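Citizen suit notice period: does the clock restart if we amend the notice letter?
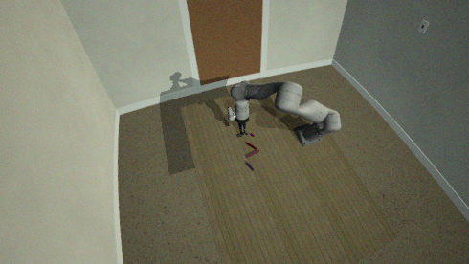
Posted by Birger Fagerlund

I help a small river group with paperwork. I am not a lawyer. We sent a notice of intent to sue under the Clean Water Act to the operator of a plating shop that discharges to a creek we monitor. The letter listed zinc exceedances at Outfall 001 for three reporting periods, all taken from the discharge monitoring reports the operator files with the state. Copies went to the EPA Administrator, the regional office and the state agency, certified mail.

Since then two things have come up. First, the May report came in and shows another zinc exceedance at the same outfall. The permit has a daily maximum of 246 micrograms per liter and the reported value is 258. Second, one of our members went through older reports and found that the operator never sampled for copper in two quarters, although the permit requires it. We did not mention copper or missed sampling in the letter at all.

We are most of the way through the 60 days. What I need to know is

- whether the May zinc value has to be noticed separately before it can go in the complaint
- whether the copper sampling failures can be added now, and if so whether the wait starts over for everything or only for copper
- whether it matters that the 258 is so close to the limit. One person in our group thinks anything within five percent is treated as measurement error.

The receiving water is a tributary of the Clamis, if that makes any difference. The company is Cieślak Finishing. The permit was renewed two years ago and the limits did not change.

Gwilym Ellis

I worked on permit compliance for a regional authority for a long time and then on the other side as a consultant. General information only. Your circuit's case law controls, and the circuits do not agree on all of this.

Zinc, May. The notice regulation is 40 CFR 135.3. It asks for enough information to let the recipient identify the standard or limit violated, the activity, the person responsible, the location, the dates, and the name, address and phone number of the person giving notice. Many courts have held that a later violation of the same type, same parameter and same outfall does not need its own letter, provided the original notice was adequate. A zinc exceedance at Outfall 001 after a letter that describes zinc exceedances at Outfall 001 is the usual example. Many groups send a supplemental letter anyway. It costs postage.

Copper. This is a different parameter and also a different kind of violation, a monitoring failure instead of an exceedance. I would not assume the first letter covers it. Some courts have let related monitoring claims in where they come from the same episode, but your facts do not look like that. Send a second notice that covers copper sampling only, with the quarters, the outfall and the permit condition number. The wait for that claim runs from the second notice. It does not disturb the first one. You can file on zinc when the first period ends and move to amend the complaint when the second period ends, or you can hold everything and file once. Check the wording of the second letter carefully. If it says it "replaces" or "withdraws" the first, you have made an argument for the other side.

The 258. There is no five percent allowance in the statute. A value above the daily maximum, reported and certified by the permittee, is a violation on its face. Some courts will hear a laboratory error defense and some will not, and where they do, the burden on the discharger is heavy. A small margin matters more at the penalty stage, where the court looks at seriousness.

Two things you did not ask. Look up whether the state has already filed in court and is prosecuting the same violations, which can bar your suit under section 1365(b)(1)(B). An administrative penalty action can also bar civil penalties under 1319(g)(6), with exceptions that depend on dates. And make sure the exceedances are not all in the past. Under Gwaltney you need a good-faith allegation of continuing or intermittent violation when you file, so the May value helps you.

Leser

Just send a new letter with everything in it and wait again. We did it that way with a landfill, the file was 1214 pages by the end and the notice was the one part they never attacked.

Also check the registered agent's address. Ours had moved and the copy to the agent came back.

Birger Fagerlund

Thanks. We will send a separate copper notice and leave the first letter alone. The state docket search shows no case, but there is a letter of noncompliance from last fall with no penalty attached. Does that count as prosecution?

Gwilym Ellis

A bare letter of noncompliance normally does not. Get a copy of it and the company's reply through a records request, and read both for any reference to a consent order. If there is a signed order with a penalty, take it to a lawyer before you file.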